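Cloltville Touch Rugby Club
Minutes of the committee meeting, May 26, 2018

Taken by me, Beril Aydoğan, as Alper was in the chair and can't write and talk at the same time.

Last minutes. Agreed, once I'd fixed the bit where I put us down as losing to Hevley. We drew! Sorry, all.

Kit. The new shirts are with Chaudhry for printing and the bill comes to £761, a bit more than we were told in February -- the numbers on the back are extra, apparently. We moaned for a while and then agreed to pay it. I'll ask whether they can do the juniors' shorts at the same time.

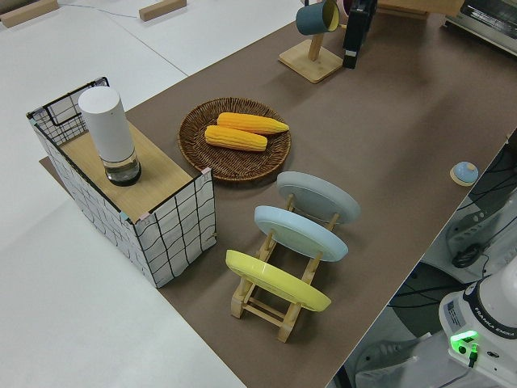 Alper Dursun wants us to keep the old shirts as bibs for training. I said they smell. He said he'd wash them, so that's minuted now and he can't get out of it.

Pitch. Sesus have offered us the far pitch for the summer evenings, 90 minutes a go, with the lights included if we need them. The drainage by the try line at the car park end is still bad and I'd like someone to walk it before we sign anything. Alper will go, and I'll tag along if the rain holds off.

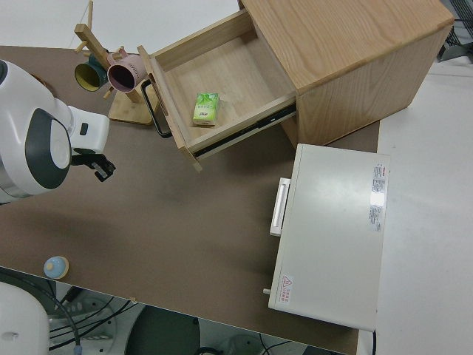

Bedside cabinet with its drawer open, on the brown table.

Mixed league. Long chat about this one. We can put in 2 teams if everybody who's said yes really means it, but I worry we'd be scraping for subs by the third week (remember last year, when I ended up on the wing in borrowed boots?). Left it that we enter one team now and ask the league how late we can add another. I'm writing to them.

Referees. We've got 3 people keen to do the beginners' course, which is brilliant. The club will pay for it as long as they each take a few junior games afterwards.
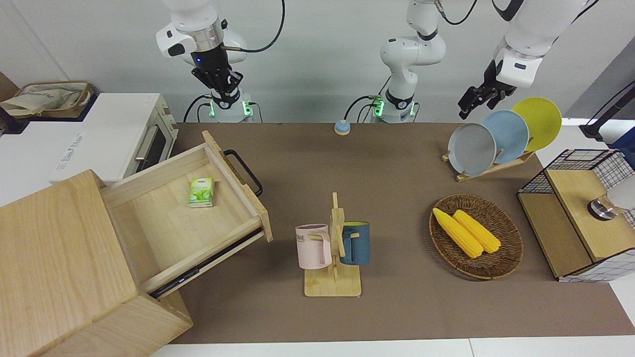

The far side of the table, near the plates.

Any other business. The Hevley return match needs a new date, as theirs clashes with our juniors' day. Alper to ring them. Also, whoever has the good pump, please bring it back -- I've been blowing up balls with the bike one.

Next meeting once the shirts are in. I'll send a message round.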